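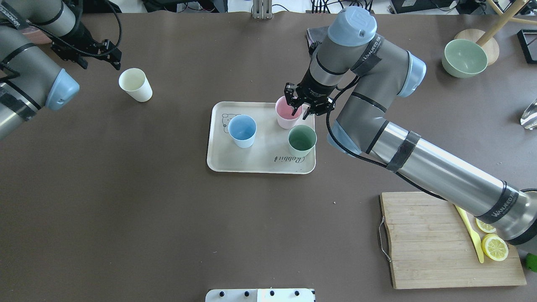

Seltis Kids > Everyday Stuff > Cups

Print this page | E-mail to a friend

Why doesn't a paper cup go soggy?

Quick test. Put a scrap of notebook paper in a bowl of water. Count to ten. Mush, right? So how come you can drink cocoa out of paper?

First, what paper is. Tiny threads called fibers, mostly from wood. Way too thin to see one by one. They're squashed flat and tangled up like hair in a brush. In between are gaps, and water loves gaps. It creeps in, the threads swell and let go of each other. Mush.

Cup makers have to block those gaps. Long ago they used wax. Wax works OK for cold drinks. Hot drinks, not so good, becuase wax melts!

Today most cups have a super thin coat of plastic on the inside. You can't peel it off easily. Rub your finger around the inside of a clean cup, then around the outside. Inside feels slicker. Some newer cups have a coat made from plants.

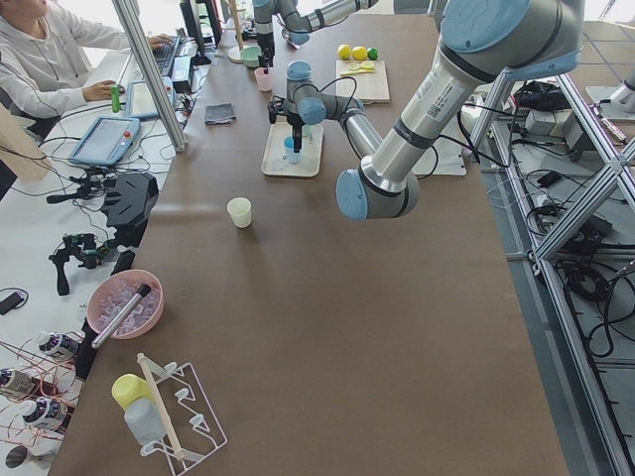 By Dana Whitlow
Staff Writer, Seltis Kids

Now the shape. A cup starts out flat, as a piece like a fat rainbow. It gets wrapped around a cone, and heat makes the plastic coat go sticky so the edges join. No glue! That line down the side of your cup is the seam. Then a round bottom goes in. Last job, the top edge gets rolled over. The roll makes the rim stiff, and nicer on your lips too.

All that is fast. One machine at the Disley cup works makes 400 cups a minute. Try clapping that fast. The biggest size they do holds 16 ounces.

People were drinking from other things way before this. Horns, shells, clay, wood. The town museum in Jarach has a clay mug from 1520 and it still holds water. Has a chip in it though.

Try it at home

Get three squares of plain paper. Leave one alone. Color one all over with wax crayon, press hard. Put clear tape all over the last one. Drip water on each and wait til after lunch. Wich one stayed dry underneath?

Can you recycle paper cups?

Sometimes. The paper and the coat have to be pulled apart, and not every town can do that. Ask a grown-up to check the rules where you live. Or just wash a mug.

This site uses cookies to remember your settings. OK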